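Frequently Asked Questions: Drawing Templates, Title Blocks and Shared Parts in Tarnetti

Last changed on Saturday, May 24, 2025

These questions came to me by mail from people who use Tarnetti for mechanical drawings in small offices. I put the answers on one page so that I do not write the same mail again and again. All menu names are from the English version of the program. If you work with another language, the order of the menu items is the same.

Where does Tarnetti keep the drawing templates?

In the folder which is set under Options, Paths, Templates. After a fresh installation this is a local folder on your own computer. If your office has a shared template folder, you must change the path by hand on every computer. The program does not ask for it at the first start.

Please write the full network path and not a drive letter. In our office one colleague had the letter S and another had the letter T for the same server, and for two weeks they had different title blocks without knowing it.

I changed the template, but my old drawings did not change. Is this an error?

No. A drawing takes a copy of the title block at the moment when it is created. After this moment there is no connection between the two files. To bring an old drawing up to date, open it, go to Sheet, Replace Title Block, and select the template file again. The filled fields stay as they are if the field names are equal in both versions. If you renamed a field, its content goes to the list "Unassigned" at the bottom of the dialog, and you can drag it to the new place.

Can I do this for many drawings at one time?

Yes, with the batch tool. I ran it on our archive of 2,119 drawings and 103 of them came back with a warning. Of these, 76 had a field with a wrong name. The others were read-only. Make a copy of the archive before you start, and run the tool first on one small folder.

The batch tool does not show its progress very well. The bar can stand still for several minutes when it meets a large assembly drawing. Let it work.

Why does the part number field show four question marks?

The question marks mean that the field looks for a property which does not exist in the part file. Open the part, go to File, Properties, Custom, and compare the spelling. Upper and lower case letters are different for Tarnetti, so "PartNo" and "Partno" are two properties. A space at the end of the name also counts, and you cannot see it on the screen. I delete the name completely and type it again.

How long may a field in the title block be?

The text field in the standard title block accepts 35 characters. Longer text is not refused, but it is cut when you print, while on the screen it still looks complete. You can make the field longer in the template editor, under Field, Limits. Check also the width of the box, which is a separate setting.

My parts list has the wrong order after I add a component. How can I keep my own order?

By default the list is sorted again after each change. Click with the right button on the header of the list and remove the check mark at "Sort automatically". New components will then be added at the end. If you have already given balloon numbers, lock them before you do this. The lock is in the same menu, two lines lower.

Can I use the Hondska library together with Tarnetti?

You can import the parts, but not the configuration tables. Each size comes in as its own file. For screws and washers this makes a very long list, so I import only the sizes which we really use. After the import, check the material property. In my case it was empty in all files.

Should I convert all units before the import?

It is not necessary. The import dialog reads the unit from the file. Only when the file has no unit does it take the unit of your template. A part which appears much too large or much too small is nearly always a file of this second kind. Cancel the import, set the unit in the dialog and import again. Please do not scale the part afterwards, the dimensions in the sketches will not follow.

What is the difference between "Save copy" and "Save as new revision"?

"Save copy" makes an independent file with a new internal number. Assemblies will continue to use the old file. "Save as new revision" keeps the internal number and raises the revision letter, so the assemblies will use the new one at the next opening. I recommend the second for every change after the drawing has left the office.

Does the revision table fill itself?

Partly. The letter and the date are written by the program. The description and the name must be written by you. If the name is always empty, enter it once under Options, User, and restart the program.

Two people opened the same drawing. Whose changes will be kept?

The person who opened it first has the right to write. The second person gets a read-only file and a small yellow lock near the file name, which is easy to overlook. If the program closed in a bad way, the lock can stay. Then delete the file with the ending .lck in the same folder, but ask the others in the office before.

Which format is best to send to a supplier?

For the drawing, PDF. For the model, STEP. I put both in one folder with the same name and the revision letter at the end. Some suppliers ask also for DXF for flat parts. Export it from the flat pattern and not from the drawing sheet, or the title block will be in the file too.

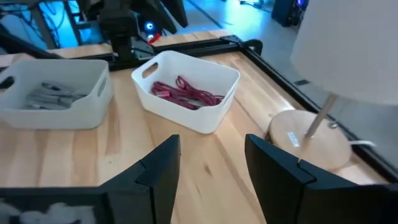
Wooden tabletop, black grippers
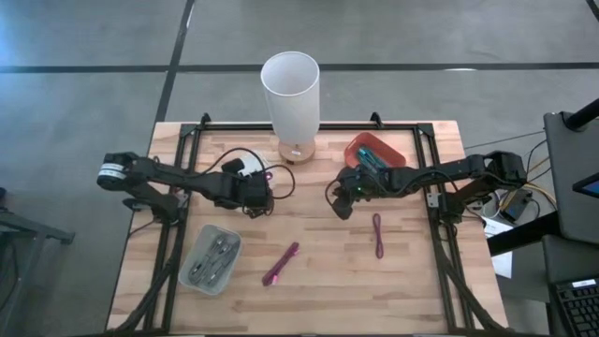

Oisín Daly writes: The answer about the lock file helped me, but on our server the .lck file was hidden and I searched for it a long time. You have to switch on hidden files in the system first. I would also like to know if the batch tool can skip drawings which are already released. We have a status field for this, and I do not want to touch those sheets.

Thank you, I will add the note about hidden files. For the second point, yes, there is a filter in the batch tool under Conditions. Select your status field, choose "is not equal to" and type the word exactly as it stands in the drawing. Run it with "Report only" first and read the list of files before you start the real run.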